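Library > Everyday Materials > Part Two > Chapter 2

This site uses cookies to remember your page and text size. Accept / Manage settings

Chapter 2
Why Things Stick, and Why They Stop

Most people meet the science of adhesion at a kitchen table, holding a broken mug in one hand and the wrong glue in the other. The handle goes on and stays on. Some weeks later it comes off again, usually when the mug is full. Chapter 1 dealt with what solids are made of. We now turn to the harder matter of persuading two of them to stay together.

The word "glue" covers a great deal of ground. Flour and water is a glue, and so is the stuff that holds a shoe together until you walk in the rain. The old workshops at Vasbridge boiled hides and bones for theirs, and the town's records contain 127 complaints about the smell, several in the same handwriting. The product was excellent. Furniture made with it is still standing in Lundar, where the joints have outlasted the fashion for the furniture.

2.1 Wetting

A glue can only hold what it touches. Even a polished surface is a landscape of hills and pits at small scale, and two dry solids pressed together meet only at the peaks. A liquid can flow down into the valleys. When it spreads willingly over a surface we say that it wets it; when it gathers itself into beads, as rain does on a waxed coat, we say that it does not, and we should put the glue away.

Grease is the commonest culprit. A fingertip leaves enough of it to spoil a small joint, and the person mending a mug has generally handled both broken edges several times, to see whether they still fit. They did fit the first time.
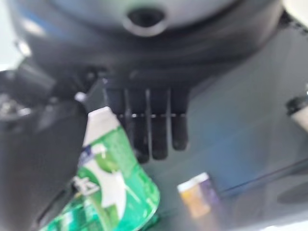 Once the liquid has spread, it must harden, or we have merely made two things wet. Some glues dry by losing water, some set as they cool, and some react chemically. Each takes its own time, and the instructions on the tube are a fair guide to it, which may explain why the tube is so often thrown away first.

2.2 Pulling and peeling

A joint that can bear a heavy steady pull may give way to a fingernail at one corner. In a straight pull the load is shared across the whole area. In peeling it falls on a thin line at the edge, and when that line fails the next one takes its turn. Anyone who has removed a price sticker from a present will know the process, and will also know that it stops halfway.

Before reading on, stick two strips of paper tape to a clean plate. Pull one straight upwards and peel the other back from its end. Write down which needed more effort. We shall return to your notes when we reach the Vuorinen bridge, whose builders could have done with them.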